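Supplier Labour Standards Bulletin
Wednesday, March 13, 2024

Recruitment fees: new repayment terms for tier two suppliers

From June, any supplier to Baltero with 20 or more migrant workers on site must hold written proof that no worker paid a fee to obtain the job. The rule already applies to tier one. It now extends to component makers, packers and labour agents working under them.

A fee means any charge linked to hiring: agent commission, medical tests, visa costs, travel to the site, uniform deposits. Charges taken from wages after arrival count in full. Loans arranged by an agent are treated as fees, whatever the loan paper calls them.

Where a fee is found, the supplier repays the worker within 2 pay periods. Repayment is made in the currency in which the fee was paid, at the rate on the date of payment. If receipts are missing, the amount is set from the workers' own accounts, up to a ceiling of 2,000 euros per person. Claims over the ceiling go to Concetta Villa for review.

The Larkeck audit last year covered 475 workers hired through two agents. Passports had been held in a locked office "for safe keeping" and returned on request only during day shifts. Under the revised terms this is graded as a critical finding, and the site has no period of grace to correct it.
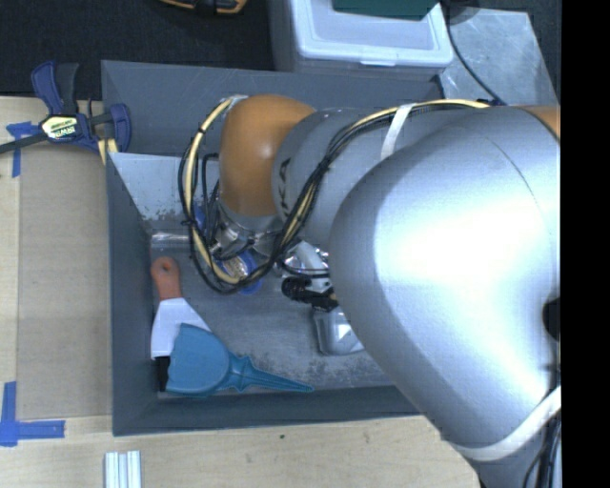
Interviews and records

Interviews are held away from line managers and in the worker's first language. Carleen Tomoana keeps the list of approved interpreters. Agents may not supply their own.

Contracts, payslips and agent invoices must be kept for the length of employment plus two years. Scans are accepted if both sides of each page are legible. Brollitz has issued a revised payslip template with deductions shown on separate lines.

Questions on agent contracts should go to Corey Costigan. Ruby-Lee Paewai handles repayment plans and will send the claim form on request.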